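Folora: cuaderno de calzado de verano
Léeme de la colección
Última revisión: 26 de agosto de 2024

Bienvenida, bienvenido. Si has llegado hasta esta carpeta es probable que estés ordenando zapatos, o pensando en hacerlo, y ya te adelanto que es una tarea mucho más entretenida de lo que parece desde fuera. Folora nació como una lista de sandalias guardadas en cajas y se ha ido convirtiendo en un pequeño catálogo con fichas, fotos y un montón de notas al margen (algunas bastante largas, lo reconozco, me cuesta parar).

Qué contiene

La colección reúne 200 fichas de calzado abierto: sandalias de tiras, chanclas, zuecos y alguna cangrejera que se coló y que me dio pena sacar. Cada ficha lleva un nombre corto, el color principal, los colores secundarios, el tipo de suela, el tipo de cierre y un campo libre de observaciones. Las fotos van aparte, en la carpeta del mismo nombre, y una ficha puede tener hasta 5.

El color principal es el que ocupa más superficie del zapato, contando la suela. Parece una tontería, pero nos dio mucha guerra en mayo, cuando empezamos a rellenar los campos y cada cual apuntaba el color que más le llamaba la atención. Una sandalia blanca con una tira roja en medio de dos oscuras se apunta como blanca, y el rojo y el negro pasan a secundarios, por mucho que el rojo sea lo primero que se te va a los ojos.

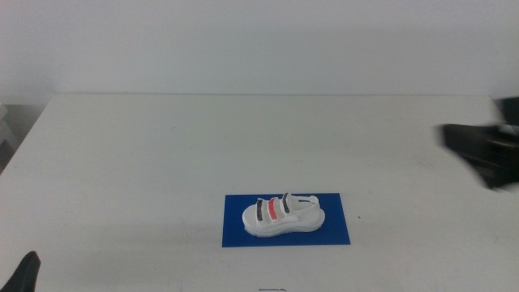
Con las tiras seguimos una costumbre parecida. Se nombran desde los dedos hacia el tobillo, y la del talón se apunta siempre aparte, en su propio campo. Si las tiras llevan un ribete de otro color, se escribe en observaciones. Para las suelas usamos tres palabras nada más: plana, cuña y plataforma. Al principio teníamos 6 y acabábamos discutiendo por cada par, así que las demás se jubilaron sin mucha ceremonia.

Cómo se coloca el calzado

Trabajamos sobre una mesa blanca con una lámina azul encima, y el zapato va dentro de la lámina, a lo largo, procurando que se vea azul por todos los lados. El azul nos gusta porque las suelas claras se recortan muy bien, cosa que sobre el blanco de la mesa era un suplicio. Entre un par y el siguiente conviene echar un vistazo a la superficie: el calzado de verano suelta arena, miguitas de goma y a saber qué más, y un paño seco a mano ahorra muchos disgustos. Las marcas viejas de la mesa se quedan donde están, les hemos cogido cariño y no molestan para leer la ficha.

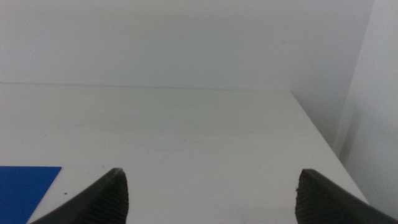 Laitinen escribió en el hilo de comentarios que a su entender las sandalias deberían fotografiarse siempre por parejas, porque en las de tiras anchas el pie izquierdo y el derecho se gastan de forma distinta y con uno solo se pierde la mitad de la historia. Añadió que Plomer ya lo hace así en su inventario de botas, y que el trabajo extra se nota menos de lo que una teme.

Le he dado muchas vueltas y creo que lleva razón en lo del desgaste. De momento la ficha sigue siendo por zapato suelto, pero hay un campo nuevo llamado «pareja» donde se puede enlazar con la otra ficha. Quien quiera ir completándolo, ¡adelante, y mil gracias!

Lo que falta

Las tallas están incompletas, sobre todo en las sandalias muy usadas, donde el número ya no se lee. Tampoco hay marcas: decidimos dejarlas fuera para que el catálogo hablara de formas y colores. La versión siguiente debería llegar a 400 fichas, contando las que nos pasará Likano cuando termine de vaciar sus estanterías.

Para corregir una ficha basta con dejar una nota en la carpeta de pendientes, con el nombre corto y el cambio propuesto. Las reviso por orden de llegada, normalmente con un café al lado.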